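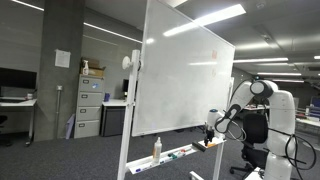 Warum bekommt man die alte Schrift vom Whiteboard irgendwann nicht mehr ab?
Weil die Oberfläche zu ist. Farbreste, Handfett, eingetrocknete Reinigerreste, alles übereinander, und der trockene Schwamm schiebt es nur von links nach rechts.

Soweit die Kurzfassung. Die lange beginnt in Lornau, kurz nach acht Uhr morgens, im Besprechungsraum eines Planungsbüros. An der Wand eine Tafel, darauf der Terminplan vom vorletzten Projekt. Blass, aber lesbar. Darüber der vom letzten. Darüber, in Grün, der aktuelle. Wer hier einen Abgabetermin sucht, braucht gute Augen und etwas Glück. »Das war schon so, als ich angefangen hab«, heißt es aus der Teeküche.

Kennt man. Fast jedes Büro hat so eine Tafel. Gekauft wird sie einmal, mit Vorfreude, dann kümmert sich keiner mehr. Der Bildschirm wird abgewischt, die Kaffeemaschine entkalkt (meistens), das Whiteboard bekommt den Ärmel. Oder den Handballen. Oder Küchenrolle, ganz schlecht, die ist auf billigen Tafeln rauer als man denkt.

Dabei liegt viel am Material. Grob gibt es zwei Sorten. Lackierter Stahl, günstig, in jedem Katalog. Und Emaille, also Glas auf Blech gebrannt, deutlich teurer, schwerer, dafür hart. Lack verzeiht wenig. Einmal mit dem Scheuerschwamm drüber und die Oberfläche hat feine Kratzer, in denen sich die Farbe festsetzt. Für immer, im Grunde. Emaille hält das eher aus, geliebt werden will sie trotzdem.

In Plostby, im Lager eines Händlers für gebrauchte Büromöbel, stehen sie reihenweise an der Wand. 300 Tafeln im Jahr gehen hier durch, aus Umzügen, Auflösungen, Schulen. 94 davon landeten zuletzt im Schrott. Nicht wegen Dellen. Wegen Grauschleier. Der Rest wird gereinigt und weiterverkauft, die große Emailletafel für 175 Euro, Ständer inklusive. Neu läge man beim gleichen Format locker beim Mehrfachen.

Wie die das sauber kriegen? Unspektakulär. Erst lauwarmes Wasser mit einem Tropfen Spülmittel, Mikrofasertuch, nicht drücken. Abtrocknen. Dann Whiteboardreiniger, einwirken lassen, ein frisches Tuch. Und nochmal klares Wasser hinterher, das vergessen die meisten. Reiniger, der auf der Tafel antrocknet, bildet selber einen Film, und auf dem Film haftet der nächste Strich umso besser. Der Kreislauf des Elends, sagt man im Lager dazu.

Hartnäckige Fälle: Isopropanol, sparsam, Fenster auf. Und der alte Trick mit dem frischen Marker funktioniert wirklich. Die eingetrocknete Linie satt übermalen, sofort wischen, das Lösemittel im neuen Strich löst den alten an. Hilft auch, wenn jemand den falschen Stift erwischt hat. Den wasserfesten, der immer irgendwo dazwischen liegt.

Apropos Stifte. Rot und Grün gelten im Lager als die Schlimmsten, Schwarz geht am besten runter. Ob das an den Pigmenten liegt oder daran, dass die schwarzen einfach öfter neu gekauft werden, dazu gibt es in Plostby zwei Meinungen und einen längeren Streit. Einig ist man sich beim Lagern. Waagerecht, Kappe drauf bis es klickt. Ein halb trockener Stift schmiert mehr als er schreibt, gehört also in den Müll und nicht zurück in die Ablage. Macht bloß keiner.

Und der Schwamm selbst. Meist der eigentliche Übeltäter. Filz voll mit Farbstaub, seit Jahren nicht getauscht. Bei vielen Modellen lässt sich die unterste Lage abziehen, darunter ist frischer Filz. Im Büro in Lornau wusste das niemand, der Schwamm dort war noch auf der ersten Lage. Allgemeines Staunen.

Bleibt die Frage, wie oft. Wird täglich geschrieben, einmal die Woche feucht, einmal im Monat gründlich. Nichts über mehrere Wochen stehen lassen, was sich auch abfotografieren lässt. Und nicht in die pralle Sonne hängen, im August backt die Schrift am Südfenster regelrecht ein.

In Lornau haben sie es dann probiert. Spülmittel, Reiniger, klares Wasser, zwanzig Minuten Arbeit. Der grüne Plan ist weg, der vorletzte auch. Vom mitteren sieht man bei Seitenlicht noch eine Zeile, irgendwas mit Brandschutz.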